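Position Sizing and Account Rules - Member Discussion
Posted 8/3/25 by Tevdale_Desk

Members are invited to comment on the following matter, which concerns the treatment of open profit when the size of the next position is set. Our study group at Conbridge has used closed equity for several years. Under that practice, a gain on a position still held does not count toward the account balance until the position is closed. A proposal is now before the group to move to total equity, marked at the end of each session.

The test record covers 300 trades in a single trend-following system. Under closed equity, the largest position held was 50 contracts. Under total equity it was 87. The final balance was higher under the second method, and so was the deepest decline. I would be grateful for the views of members who have worked under either rule.

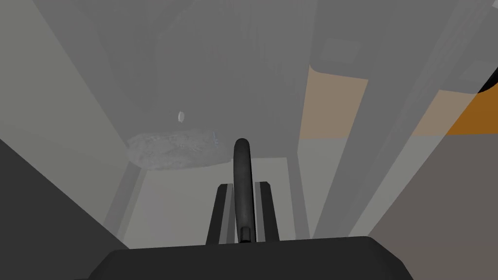

The difference is greatest late in a long trend. The account shows a large open gain, the system gives a second entry in a related market, and the total equity rule directs us to take a much bigger position at that point. If both markets then reverse, the loss on the new position is measured against money that was never secured.

Reply from: ledgerline

The group should retain closed equity. Open profit is subject to the exit rule of the system, and in most trend systems that exit gives back a substantial share of the gain. To size a new trade on the full amount is to assume an exit price the system will not provide.

Reply from: mac_giolla_method

I must respectfully disagree with the previous member. The Mac Giolla worksheet, which many here have used, marks everything to the current price and has done so from its first edition. If open losses are deducted before the next trade is sized, and I trust no one here omits them, then open gains should be added on the same terms. A rule that recognizes one and ignores the other is not a neutral measure of the account.

Reply from: ledgerline

It is not intended to be neutral. It is intended to be cautious. I would also point out that the worksheet was prepared for accounts holding one market at a time, where the question seldom comes up.

Reply from: Tevdale_Desk

To clarify, our closed equity figures do deduct open losses. I should have stated this in the first post. The record covers eleven markets, with no more than four held together.

Reply from: halfpoint

There is a middle course that has not been mentioned. The account may be valued as though every open position were closed at its present stop price. A position whose stop has moved past the entry price then contributes the locked-in portion of the gain and nothing more. A position whose stop is still behind the entry is carried at its full planned loss. The Venenstead rules call this reduced equity, although I have seen the name used for other things.
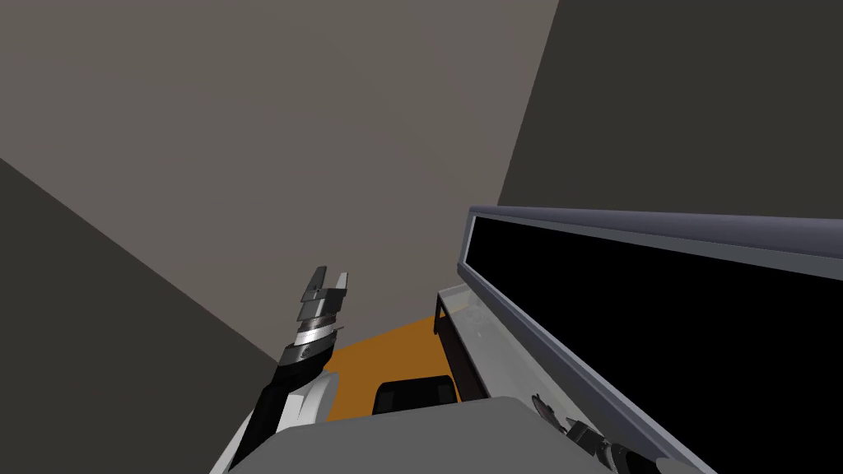

I ran this on my own records last October. Position sizes fell between those of the other two methods for most of the year, and the figures were no harder to keep. The one inconvenience is that the stop prices must be entered correctly every day - an old stop left in the sheet will overstate the risk and reduce the next trade for no good purpose.

Reply from: mac_giolla_method

Reduced equity depends on stops being filled at the stated price. Overnight gaps are common in several of the markets a group of this kind would trade. On one occasion my own fill was worse than the stop by $1,815 on a small position. I do not object to the method, but members should not describe the gain as locked in.

Reply from: halfpoint

That is a fair correction. "Locked in" was too strong. I apply a gap allowance to each market, taken from its own price history, and subtract it before the position is counted.

Reply from: ledgerline

With a gap allowance I could support reduced equity for a trial period. I would still oppose total equity in any form.
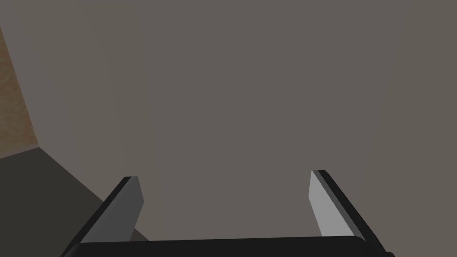

Gripper fingers and palm, computer rendering.

Reply from: Tevdale_Desk

I thank members for their replies. The same trades will be run again under reduced equity, both with and without the gap allowance, and the largest position and deepest decline will be posted in this thread. Halfpoint, please state whether your allowance uses the worst gap on record or an average of the larger ones.

Reply from: halfpoint

The average of the ten largest. The worst gap alone made the positions in two of my markets too small to trade.

Reply from: mac_giolla_method

I would ask that the total equity results be posted beside the others, using the same starting balance.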